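I'd been told to ring Jadwiga Wysocka before ten, as after that she's on changeovers and won't hear her phone over the hoover. She looks after holiday lets in Painemal, a village I'd never heard of until my sister booked there last April (and hasn't shut up about it!).

"I started with my aunt's flat," she told me. "Then her neighbour asked, then his brother. Now it's 290 beds to make in a busy month and I dream about pillowcases." 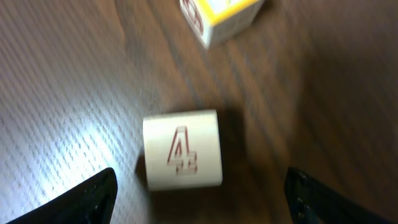
A block with a 4 on it, on the wooden tabletop.

I wanted to know what guests get wrong when they book. She didn't even pause for breath.

"Parking! They see a lovely house up the hill and never ask where the car goes. And then they ring me at eleven at night from the bottom of the steps." 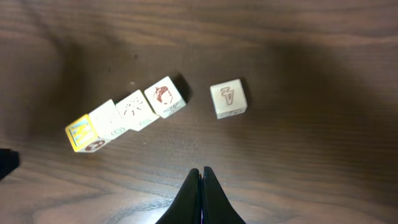
Alphabet blocks on the table.

Her other grumble is cleaning fees. She charges one price, shown up front, and reckons it has cost her bookings from people who only look at the nightly rate. Virgil Manole, who lets the old mill next door, does it the other way and they argue about it constantly.

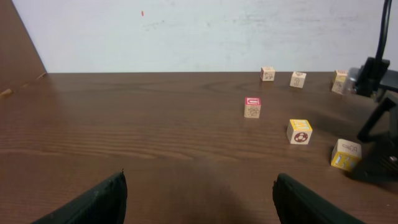

I asked whether she'd ever turn down a family with small children, and she sounded quite cross with me. Families come back, she said. One lot has had the same ground floor flat every summer for years, and they now bring the grandparents, who complain about the kettle.

"Couples leave nicer reviews," she admitted. "But families book the whole week." 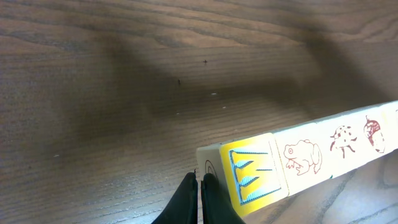 Wood grain, with a few tiny specks.

My last question was about keys. All her lets have a key box now, and the code for the first one was 2111 for far too long.

"Half the village knew it," she said. "I've changed it, so don't bother trying."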